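About Prosdale Kitchens

Prosdale started in February, at Baltazar Villalobos's dining table, with a borrowed tape measure and a sister-in-law who wanted her kitchen redone and was not shy about saying so. Baltazar had spent years cutting countertops for other shops, and he had gotten tired of seeing people handed a catalog and told to pick. So he sat down with her, poured the coffee, and asked how she cooked. They talked all afternoon. She still has that kitchen, and she still calls him when a hinge squeaks!

We're a bigger bunch now, though we like to think the coffee has stayed about the same. Yatziri Becerra joined us to run the design side, and if you've ever visited our showroom on Ayala Street you have almost certainly met her (and probably her sample drawers, which she will happily open for you one after another until closing time). Between us we have finished 213 kitchens, from tiny apartment galleys to one farmhouse where the family of 3 generations all had opinions on where the sink should go. They were all good opinions, too.

Every job begins with a visit to your home. We measure, we look at how the light comes in, and we ask a lot of questions about breakfast. After that Yatziri draws up a plan and we go over it together, as many times as you need, before a single slab is ordered.
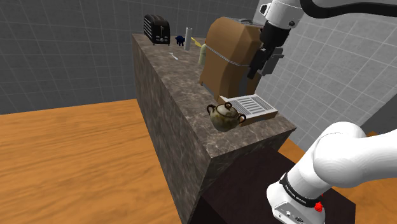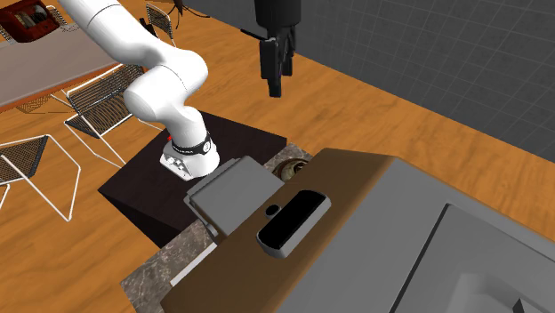 Computer renderings, with the dark marble countertop in the first.

Stone is what people ask us about most, and we could talk about it all day. Some of our customers fall for a pale slab with hardly a mark on it, and others want all the movement they can get. Take your time with it. Bring a cabinet door, bring a floor sample, bring your mother if she has a good eye. Our yard on the Pralta side of town holds 51 slabs at the moment, and you're welcome to walk through and run your hand over any of them.

Our spring open house is on 29th April, with coffee, pastries and Baltazar showing how an edge gets polished, which he enjoys even more than the pastries. Children are welcome, and there's parking behind the building. If you can't make it, just call the showroom or stop in when you're nearby, and ask for Yatziri.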